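Chapter 4
Storage and Order in the Small Workshop

A workshop loses more time to searching than to cutting or joining. In a survey of 36 repair shops in the Tristdale district, workers spent up to 60 minutes a day looking for tools they already owned. The Giannakopoulos method, introduced in this chapter, sorts tools by how often the hand reaches for them — daily, weekly or seldom — and gives each group its own distance from the bench.

Section 4.1 covers reach. Section 4.2 deals with labelling and colour, and Section 4.3 with the yearly clear-out, which most shops leave until October.

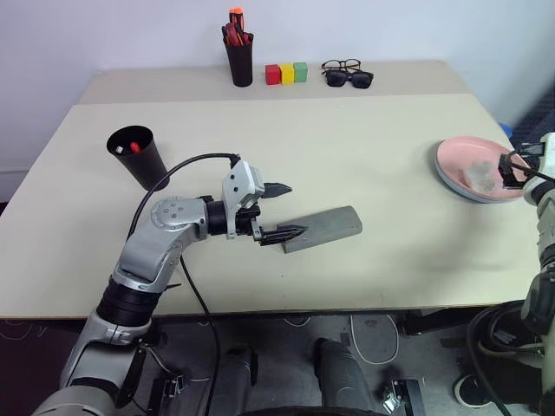
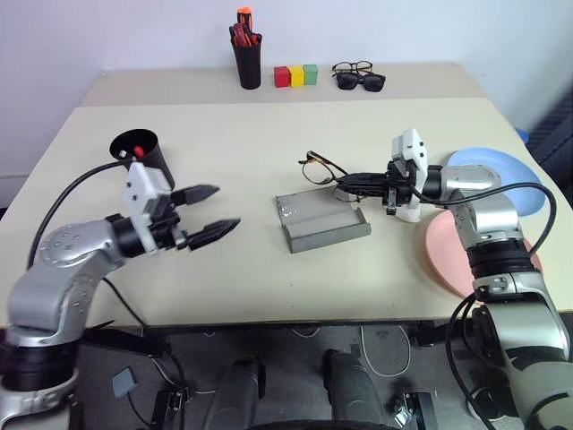

Daily tools belong within 30 centimetres of the work, and they should be stored upright where possible. A drawer hides its contents and has to be opened with a free hand. A tall cup at the back of the table, like the black one packed with hand tools in the second picture, leaves the handles showing, and a bright orange handle is quick to find among red and black ones. The drawback is crowding, and we return to it in Section 4.1.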